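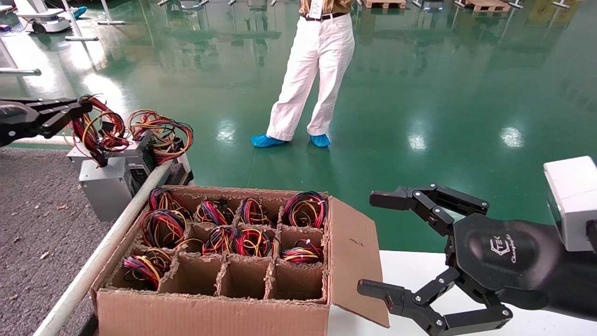
Photo: Jaruwan Wiriya / Handon

Print this page | E-mail this page

About Handon

Handon supplies medical interpreters to hospitals, outpatient clinics and home care agencies. The work is done on site, by phone and by video. We do not translate printed material, with the exception of discharge instructions and consent forms that belong to a visit we are already interpreting.

The company was set up by Čestmír Vondráček and Rungnapa Thammasiri, who had both worked as staff interpreters at Thongsuk Hospital. The first contract covered Thai and Czech in the hospital's emergency department. Ukrainian and Russian were added under the second contract, Lao and Slovak under the third. We now have 351 interpreters on the active list and cover 30 languages. The office is in Zastton, on the floor above the pharmacy school.

How interpreters are qualified

Applicants take a spoken test in both languages, a written test of medical terms, and a recorded role play. The role play is scored on omissions, additions, changes of meaning and handling of numbers. Doses, dates and units are scored separately, and an uncorrected dose error is a fail whatever the total.

Those who pass are placed on probation for 13 assignments. During probation they may not take mental health, labor and delivery, or end-of-life visits. A senior interpreter listens to 2 of the 13 with the patient's consent and files a report.

Interpreters speak in the first person, as the patient or the clinician. They do not give advice, fill in forms for the patient, or stay alone in the room with the patient once the clinician has left. Family members may be present but are not used as interpreters.

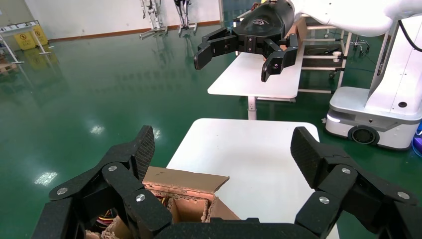 Liudmyla Melnychuk told our last users' meeting that the rule about leaving the room was the hardest one to keep, as patients often begin their real questions when the doctor goes out. The rule stands. What changed after that meeting is the wording: the interpreter now tells the patient, before stepping out, that any question can be put to the nurse and will be interpreted.

Booking and response

On-site visits are booked through the clinic portal or by phone. Phone interpreting needs no booking for the nine most requested languages. For the others, please give one working day. Cancellations made on the day of the visit are charged in full. If the patient does not attend, the interpreter waits half an hour and then asks the front desk to sign the visit sheet.

The portal runs on Turkard, which replaced our own scheduling software last September. User accounts are issued per department and should not be shared between sites.
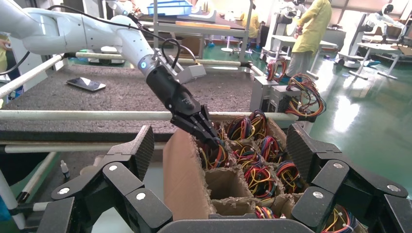

Confidentiality and records

Notes taken during a visit are destroyed before the interpreter leaves the building. Handon keeps the date, language, department and length of each visit. It does not keep the patient's name. Calls are not recorded.

Complaints go to Chanida Kaewsai at the Zastton office and are answered in writing.

Page last revised Tue 27 May

Related pages
Languages covered
Rates for clinics and agencies
Apply to interpret
Working with an interpreter: notes for clinicians
Video visits: equipment and room layout

Comments

ward7nurse
Does the half hour wait start from the booked time or from when the interpreter signs in? Ours arrived early and left early.

Handon office
From the booked time. Please send the visit sheet number and we will look at it.

P. Lind
I use the phone line most weeks for Slovak. Sound is fine on a desk phone, poor on the ward cordless ones. Could the clinician notes mention this?

Tamsin
Is the written test offered on paper? The application page only mentions the online version.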